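Forum: Home and Apartment – Noise and neighbors

Thread: Window AC, 67 at night, still clammy

clarwood_renter
Posted Sat 27 July
Second summer in this place and the bedroom feels damp even with the unit set to 67. Building is on the Vultmont side of Clarwood, top floor. The unit is a Kassab, came with the lease. Should I go lower or higher?

tin_lunch
Higher. It's probably too big for the room, so it cools fast and shuts off before it pulls much water out of the air. Try 70 with the fan on low.

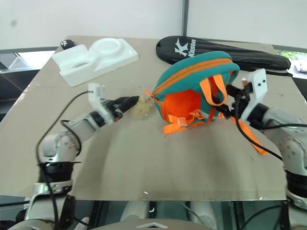
I ran mine that way all last September and the sheets stopped feeling sticky.

pvc_dan
Disagree. Fan on low is fine, but 70 on a top floor is miserable. Buy a dehumidifier. I got a Wenance secondhand for $39 and empty it every morning.

clarwood_renter
Doesn't a dehumidifier heat the room up?

pvc_dan
A little. Mine sits in the hall with the door open.

tin_lunch
So now he's paying to run two machines. Check the fan setting first – if it's on continuous, it blows moisture off the coil back into the room between cycles. Auto is better. 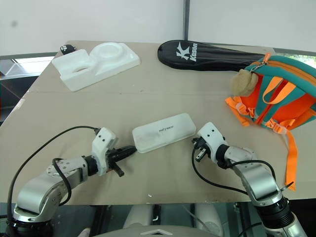

Also look at the side panels. Mine had a gap I could put 4 fingers through.

clarwood_renter
It was on continuous. Switched to auto, will try 69 as a compromise.

pvc_dan
Still say dehumidifier.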